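Domari Two-Arm Cell: Setup and Care
Frequently Asked Questions

These answers are for staff and students who have completed the introductory session and are listed as cell operators. Questions that are not covered on this page should be sent to Rosaura Henao at the Jelthorpe equipment desk.

Who may make changes to the cell?

Operators may start, stop and home the arms, run the daily checks and replace cable ties. Loosening a mounting plate, opening a joint housing or replacing a circuit board is reserved for the maintenance group, led by Annelies Boersma.

What must be checked before the arms are powered?

Check that each mounting plate sits flat on the rail and that its screws are tight. Follow both purple cables from the wrist to the base by hand, and confirm that no wire lies under a joint. Remove tools and leftover workpieces from the gray surface. Close the slotted strip below the rail if it has been lifted for cleaning.

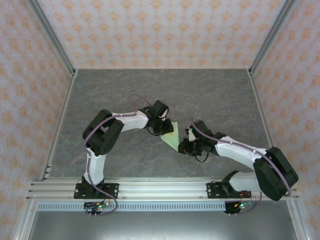 How often should the base screws be tightened?

Every 200 hours of running time, and after any collision, however slight. Use the torque driver kept with the cell and enter the work in the Ceda log under the name of the person who did it.

How is the handover between the two grippers tested?

The handover test uses a light, flat green piece, passed from one gripper to the other above the middle of the work surface. Set the speed to the lowest level and run the exchange four times. The receiving gripper should close fully before the giving gripper opens. If the piece is dropped or pulled sideways, stop the test and home both arms before trying again.
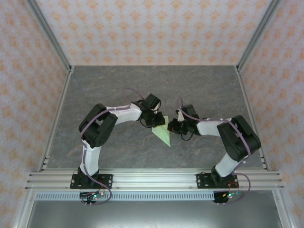 Left gripper holding the green piece, with the jaws of the right gripper open beside it.

The piece was dropped during the test. What should be done?

Press the stop button and wait until both arms are still. Retrieve the piece only after the power key has been turned off. A single drop may be treated as a loading error. A second drop in the same test usually means that one arm has lost its home position, and the homing routine should be repeated for both arms.

How much slack should the cables have?

Enough for the wrist to turn through its full range without pulling on the ties. Move each arm by hand, with the power off, to its farthest and nearest positions and watch the cable at the elbow, where wear is most common. A cable that rubs against the housing should be retied. A cable with a cut or flattened section must be reported and the cell taken out of use.

How are the gripper fingers cared for?

Wipe the fingertips with a dry, lint-free cloth at the end of each session. Solvents are not permitted. When soft material such as fabric is to be handled, inspect the gripping faces for rough edges first, as a small burr can snag the weave and spoil the result. 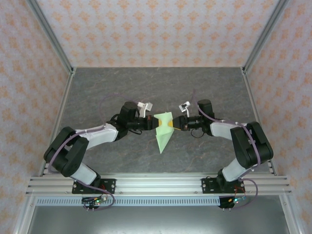 Grip force for fabric should be raised in small steps from the lowest setting until the material no longer slips. Record the final value in the log so that the next operator can begin from it. Settings used for rigid parts should be restored before the session ends.

Can one arm be used while the other is being repaired?

No. Both arms share a rail and their working areas overlap. The cell remains locked out until the repair has been signed off.

Where do spare parts come from?

Replacement fingertips, ties and cables are ordered through Brouwer. Delivery normally takes around 2 weeks. Orders for the winter break should reach Thoa Hà before the start of December.

Whom should operators contact about a fault outside office hours?

Turn the power key off, hang the lockout tag on the cell and leave an entry in the Ceda log. Faults entered before 8:00 a.m. are reviewed the same working day. Do not attempt a repair in the meantime.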